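Weltidholm sports hall weighs robot purchase for clearing up after classes

17 Feb 2018

The Weltidholm leisure department wants to spend part of next year's equipment budget on a mobile robot that would roll, stack and put away gear in the town sports hall. Councilors heard the proposal this week. Several of them asked what the town would be getting for its money, and the answers were thin.

The supplier, Pisow, is offering a two-armed machine on a lease that starts in June. The proposal lists 219 items of loose equipment at the hall, from cones to floor mats, and says staff spend 12 hours a week putting them away. It does not say how those hours were measured. It also does not say how many of them the robot would save, only that it would "support" the people now doing the work.

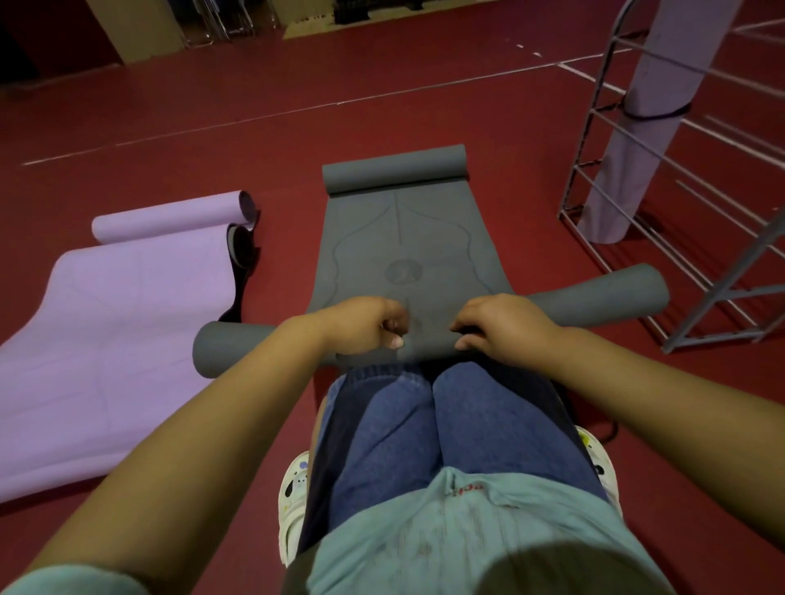 Pisow's brochure promises "full handling of soft goods" but the small print lists towels and folded blankets. Mats come under a heading called future skills, with no date next to it. Asked whether the town would pay the full lease while it waited for those skills, the department said the terms were still being discussed.

Ardalan Kordestani, who runs the equipment room and was asked to comment on the plan, told councilors he would like to see the machine do one class's worth of mats before anybody signs. "I have read 86 pages and I still don't know if it can roll up a yoga mat," he said. He added that he had no objection to help, as long as it was help.

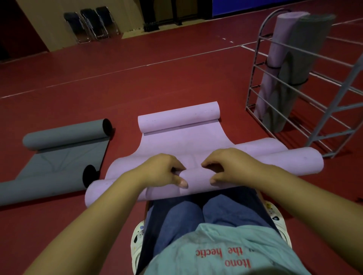

A rival bid from Figueiredo was turned down early on because it covered only a wheeled cart with a lifting shelf. It was much cheaper, and it left the rolling to people. That may have been the more truthful offer. Rolling takes both hands pressing down on the mat, and even then the stretch that is still flat can buckle up into a wave. After that, two rolled mats have to be stood up in a rack with a strap around the pair. The Pisow proposal treats all of this as a single step, "mats returned," and gives it one line in the cost table.

The same table leaves out floor markings, charging space, insurance and the training of evening staff. The department says these will be met from existing funds. Last year's existing funds also had to cover the automatic line cleaner from Dikunness, which needed a new battery and a second operator before it could be used on the main court. Its final cost has not been published.

There is also the matter of what happens when the robot stops. Pisow offers repairs on the next working day, and the hall is booked every evening. The proposal assumes staff will step in, although the savings it claims depend on those staff having fewer hours.

A resident's petition against the lease had 703 signatures when it was handed in. The department called it premature and said no decision had been made. It has asked Pisow for a demonstration at the hall, using the hall's own equipment, and the company has agreed in principle without naming a day. Councilors will return to the item once that has taken place.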